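About Us

Hi, and welcome to Sibiya! I started this place in a rented kitchen on the far side of Bendudura with one stove, a borrowed set of knives and a class of 13 people who mostly wanted to learn how to cook rice without burning it. We burned some rice. Everybody came back the next week anyway, and I've been teaching home cooking ever since.

We're a small evening school for people who cook at home (or would like to, one of these days). No chef hats, no exams. I grew up in a house where dinner was whatever was in the cupboard plus an onion, and I still think that's the best way to learn. So we talk a lot about shopping, leftovers, and what to do with half a cabbage. 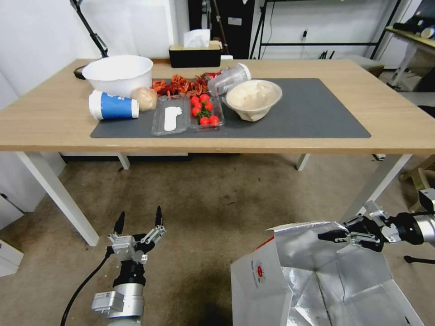

Our main course runs for 12 weeks and starts every September. Classes are capped at 20, and you'll cook in pairs, which is great fun and also means somebody else can watch the pot while you look for the salt. If you can't commit to a whole course, come to a Saturday drop-in. Those cost 40 dollars with all the food included, and you eat what you make before you go home.

Two years ago we moved into the old Diltard building, two doors up from the Kovance hardware store. I love it here! The windows are huge, the parking is terrible, and the bus stops right outside. 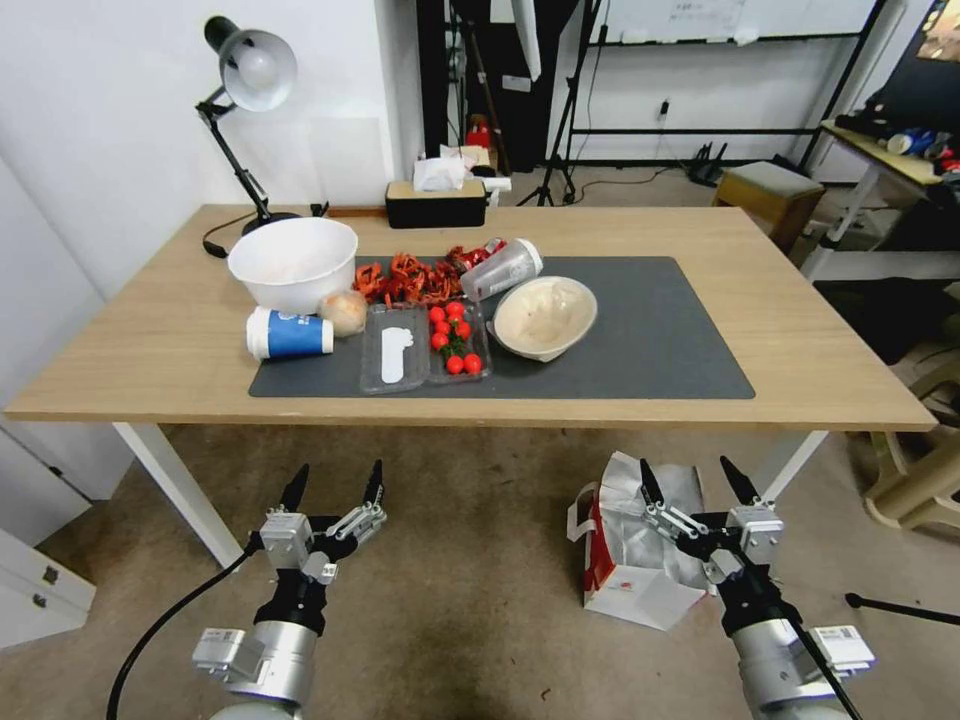

Dried red chilies and a wrapped bun on the table

I get asked a lot whether beginners are welcome. Yes, please come! Tell me about allergies when you sign up, wear shoes you can stand in, and bring a container with a lid for leftovers. The office is open weekday afternoons, and if I don't pick up the phone I'm probably washing dishes, so leave a message and I'll call you back.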